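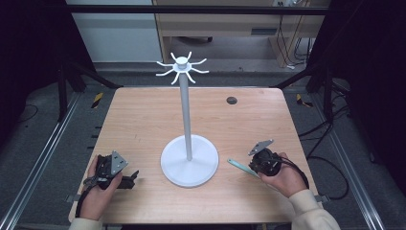
One reader of the last issue wrote in to ask why anyone still collects demonstrations by hand, and whether a few good ones wouldn't do if the model was large enough. The letter was signed Doten, and it went on to say that a person can learn to hang up a cup by watching it done once.

A person can. A person also comes to the job having handled cups for years, and the policy we are training at Sterkau has not. It knows what it has been shown with the hand-held grippers, plus whatever the pretrained vision part brings along, and the vision part has never had to put a handle over a hook.

Some background for those who joined the list after the spring. The mug tree task is the third in the Zundside set, after the drawer and the folded towel. The operator holds a gripper in each hand and works at the table the way the arms will later have to work. One gripper steadies the stand and the other brings the mug to a hook. Each run starts with the stand somewhere new and ends when the mug hangs free and both grippers are clear of it. We record the position of each gripper, the finger opening and the video, all against one clock.

The target for this round is 200 accepted runs. As of this issue we have 95. A run is rejected if the operator lets go and regrips more than once, if a finger covers the hook for the whole approach, or if the clocks drift apart. Drift was the main cause of lost runs in the first week. It was traced to a hub that was sharing power with something else, and the hub has been replaced.

Back to the letter. We did try the small version first. We trained on 5 runs, all by the same operator, all with the stand in the middle of the table. The policy reached for the middle of the table whether or not the stand was there. With more runs, and the stand moved between them, it began to follow the stand. It still has trouble picking a hook. A tree with eight arms offers many right answers, and when different operators favor different sides the policy tends to head for the space between two of them. We now ask operators to take the free hook nearest the mug. That makes the data less varied, and we may relax the rule in November when the next model is ready.

Two changes to the procedure, for everyone who has booked time at the table:

Sessions are now 40 runs at most. Past that, the motions get quick and sloppy, and it shows in the recordings. Take a break and let the next operator start with a fresh calibration.

Close the fingers fully and open them fully before the first run, and check the reading on the screen against the card. If the two don't agree, stop and log it. Please don't correct for it afterward in the notes, as the notes are not read by the training script.

Du Plessis has offered us a second set of mugs with thicker handles. We'll hold them back from collection and use them only for testing, so please leave them in their box if they arrive during your session.

The letter also asked whether failed runs are thrown away. They are kept in a separate folder with the reason for rejection. Nothing trains on them at present, but a recovery after a missed hook is something the policy has almost no examples of, and we would like to go through the folder for those once the main set is complete.

Open slots for the rest of the round are on the sign-up sheet. New operators need one practice session before their runs count.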